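Claditz publishes good practice guide for hand-held gripper work

Free handbook sets out shared rules for recording everyday tasks that robots will later learn from

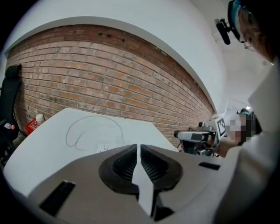

Hand-held grippers in use at a white table, with a coiled cable on the tabletop. Photo: Claditz

8/2/24 – Claditz is very pleased to announce the publication of its first good practice guide for people who record hand tasks with hand-held grippers. The guide is free to download, free to copy and free to argue with, and it covers everything from how a table should be laid out in the morning to how a recording should be labelled before anyone goes home.

The guide has been written together with our friends at Krajčí, who run their own recording rooms and who were kind enough to let us borrow a good many of their habits. It draws on 2,392 recordings reviewed over the past year by both teams. Of these, 953 were sent back with a note of some kind, and it was while reading through those notes – a long job, and a surprisingly enjoyable one – that we began to see how much trouble could be spared if everybody started from the same page.

"We all had rules, but most of them lived in people's heads," said Weidong Luo, who led the writing. "One room would wipe the finger pads between tasks and another would do it at the end of the day. One would start with the gripper open and the next would start with it closed. I don't think anyone was being careless. We had simply never sat down together and written it out, and I am so glad that we now have."

The guide is arranged in 3 parts. The first is about people. It asks that operators are told plainly what is being recorded and how long it will be kept, that headgear is adjusted to the wearer before work begins, and that anyone may stop a session without having to give a reason. Faces, screens and personal papers should be blurred before a recording leaves the building, and the guide explains who should check that this has been done.

The second part is about the work itself. It deals with cables and other soft objects at some length, as these gave our reviewers the most to talk about. A cable should be put down afresh before each attempt and never in a carefully repeated shape. Printed markers on the grippers should be kept clean and flat, and replaced once a corner begins to lift. Bags and bottles are best kept off the walkway, and chairs pushed well back.

The third part is about records: what to write down, which words to use for a failed attempt, and why a failed attempt is still worth keeping.

Xinyi Yin, who tried out the early drafts with new starters, asked for one change above all others. "The first version was terribly stern," she said. "I wanted something you could hand to a person on their first day, with a cup of tea, and they would feel looked after. It is still a set of rules, of course, but it is a friendly one."

The guide is voluntary and does not take the place of any law or workplace safety duty. Comments on this edition are welcome until the end of September, and every one of them will be read. Printed copies can be requested from the Claditz press desk, which will gladly answer questions from journalists, teachers and anyone setting up a recording room of their own.

ENDS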